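Why my desk top sagged, and what I did about it

3 March, workshop notes 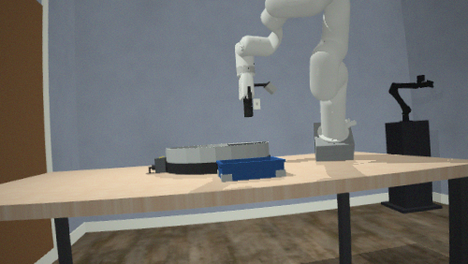
Deflection is the number that matters in a home-made table, and it is the one most plans leave out. They give you a cutting list and a finish, and perhaps a note on which screws to buy, and then leave you to find out over the first winter that the middle has dropped. I built my desk in November from softwood boards glued edge to edge, with a leg frame at each end and nothing between. The top was 27 mm after planing. A pale top with a thick front edge, like the light wooden one in the render, gives an impression of stiffness, and I had taken that impression at face value when I drew mine. On my desk the edge was a lipping, glued on with the grain running lengthways, and it was deeper than the boards behind it. That helps the front. It does very little for the back.

I first noticed the problem when a pencil rolled towards the monitor. A straight edge laid along the back showed a gap of 4 mm at mid-span with the desk loaded as normal, and slightly under 3 mm with everything taken off. So most of the sag had become permanent, and only a small part was the elastic response to the load.

The elastic part is easy to work out. For a simply supported beam with a uniform load, mid-span deflection is five times the load per unit length times the span to the fourth power, divided by 384 times the modulus times the second moment of area. The second moment for a flat board is width times thickness cubed over twelve. Two things follow. Doubling the span gives sixteen times the sag if the load per metre stays the same, and going from 27 mm to 34 mm of thickness halves it. Timber stiffness varies from board to board by more than the tables admit, and I would not trust any result here to better than a quarter either way.

The permanent part is creep. Wood under a steady load keeps moving for months, and the usual allowance is to multiply the initial deflection by something between 1.5 and 2, more if the room is damp or the humidity swings. My workroom swings. It is unheated overnight and faces north, and the extension it sits in has a single-skin wall on one side. I had applied no allowance at all, having only done the sum for the monitor and ignored the books.

The books were the real fault. I weighed them on the bathroom scales in four lots and stopped being surprised after the second. They had been standing along the back edge, where there was no lipping, in a row that covered the middle half of the span.

I looked at three remedies.

A steel angle under the back edge was the first. It is cheap and very stiff for its depth, but the fixing holes need to be slotted so that the top can move across its width, and I do not own anything that cuts a clean slot in steel. Drilling two holes and filing between them is possible. I did one and gave up.

A third leg frame in the middle was the second. It would have worked at once. It would also have been exactly where my knees go.

The third was a timber rail on edge, set back from the rear of the top and tenoned into the leg frames. I had a length of ash left from the Pirketti job, the long bench I wrote up last year, and it planed down to 32 mm by 70 mm. On edge, that section has a second moment several times that of the strip of top it supports, so the sag is governed by the rail and the top mostly goes along for the ride.

The joints took an evening. I cut the mortises with the leg frames still assembled, which is awkward, and one of them ran out by a degree or so. It is hidden by the shoulder. The top is held to the rail with 8 wooden buttons in a groove, spaced evenly except at the left end where a knot got in the way. No glue between top and rail. The boards move across the grain by a few millimetres between summer and winter, and a glued rail would either split the top or pull itself off.

Getting the existing set out of the top was slower. I turned it upside down across two trestles, put the same books on it and left it for a fortnight. It came back to within 1 mm. I then planed the underside flat where the rail bears, and accepted the rest.

For the finish I tried Plirell on an offcut first, on the grounds that there was half a tin of it in the shed. It went on well but left the softwood more orange than I wanted. The tin of Brivura wax oil is clearer and I used that, two thin coats, cut back with a grey pad between them. The underside got one coat as well. Finishing one face only is a reliable way to make a board cup, and I have done that before too – the shelf in the hall is the evidence.

The figures as of this week, with the desk loaded: 0.5 mm at the back, measured with feeler gauges under the same straight edge, and no reading I would believe at the front. I have pencilled the date on the inside of the rail and will measure again in November, when the room is at its dampest.

Total spend was small, as the ash was already paid for. The feeler gauges came from Hegde, the tool stall by the station, and are marked in both inches and millimetres, with the millimetres rounded. Check them with a micrometer if you buy the same set.

Next job is the drawer unit, which has its own problem with the runners.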